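Bench notes: looking after a pair of hand-held grippers

Filed under: Workshop, Small machines
Last revised Sun 2 July

These notes cover the two-gripper cell on the hanger table. They assume the grippers are already assembled and that you have the Rurnix logging program on the bench computer. Most of it applies to any cabled hand-held pair.

The board

Use a flat white board over the table top. Wipe it with a barely damp cloth and dry it straight away. Spray cleaner leaves a film that shows up as glare under the lamps. If the board rocks, shim it from underneath with card. Do not tape the corners down on top, as the tape edge catches thin objects when they are dragged.

Check that the board sits square to the table before you start. A board that has crept towards one side will put the basket in a slightly different place each day, and the sessions will not match.

Cables

Cables cause more stoppages on this cell than everything else together. Each gripper has one, and it should leave the handle, pass the wrist and drop off the near side of the table with enough slack for a full reach to the far edge. Test the reach with each hand separately, then with both hands crossed. If you feel a tug at the connector, there is not enough slack.

Too much slack is nearly as bad. A long loop will drag over the board and move the pile. Take up the excess below table height with a hook-and-loop strap. Never use a cable tie near the handle end. It bites into the jacket and the break, when it comes, is inside where you cannot see it.

Gwendolyn Okafor marks the left and right plugs with one band and two bands of coloured sleeving. Swapped plugs give a recording that looks normal until somebody checks which hand is which.

Jaws

Open and close each gripper fully, slowly, before the first run. The travel should feel even from end to end. Grit in the slide feels like a faint step. Clean it with a dry soft brush, then a lint-free cloth with a little isopropyl alcohol. No oil. Oil creeps onto the gripping faces and smooth plastic then slides straight out.

Wipe the gripping faces at the start of the day and again after lunch. Look along them against a light. If one face is worn hollow, change both, or the jaws will close out of parallel and twist whatever they are holding.

Plates

The plate on top of each gripper has to stay at its set angle. Put a straight edge against it and compare with the card template in the drawer. If it has shifted, slacken the screws, reset it and tighten them a little at a time in turn. Use a hand driver. Gilang Lau stripped two threads in March with a powered one and the Distden replacement part took 19 days to arrive.

After any adjustment to a plate, run the calibration again. The old values will load without complaint and they will be wrong.

Working a tangled pile 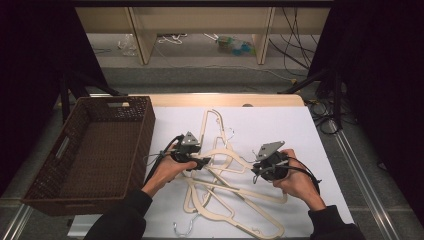
Start with whichever hanger lies highest and take it by the shoulder bar. The hook is a poor place to grip: round metal turns in flat jaws and the whole hanger swings. Use the second gripper to steady the hanger underneath while the first one lifts. If two come up together, put both down and take a fresh hold. Shaking them apart loads the jaw slides sideways and they are not made for it.

Keep the wrists low. With the handles tipped too far back, the plates tilt away from the working area and tracking becomes patchy.

The basket

Stand the basket on the left, long side running away from you, and leave its position alone for the whole session. A hanger goes in on the diagonal if it will not lie flat. Let the hook pass over the rim if it needs to. Forcing it down inside bends the hook and may pull it out of the shoulder.

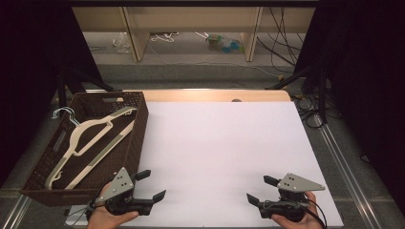
Both grippers open above the near side of the board, with a hanger in the basket.

Between runs, hold the grippers open and still for a count of two. The logger uses the pause to find the zero position. Ehab Ghoneim's version of the settings file shortens this, but it gave drift on our pair and we went back.

Service interval

The Nundstead sheet we work from says to change the jaw pads every 1000 cycles. Hard plastic is kinder than card or fabric, and ours usually last longer, but log the count anyway. Write it on the sheet inside the cupboard door along with the date and your initials.

Fault finding

One jaw reads closed when it is open: unplug, wait, plug in again with the jaws fully open.

Both readings freeze: look at the hub before the grippers. The Bonsu hub drops out if its power lead is only half seated.

Reading jumps when the wrist turns: cable fault near the handle. Swap the cable and label the old one as bad before you put it down.

Gripper feels stiff in the morning: cold grease in the pivot. Work it by hand for a minute. If it is still stiff, take it out of use and tell Noemi Begay.

Spare pads, screws and sleeving are in the second drawer.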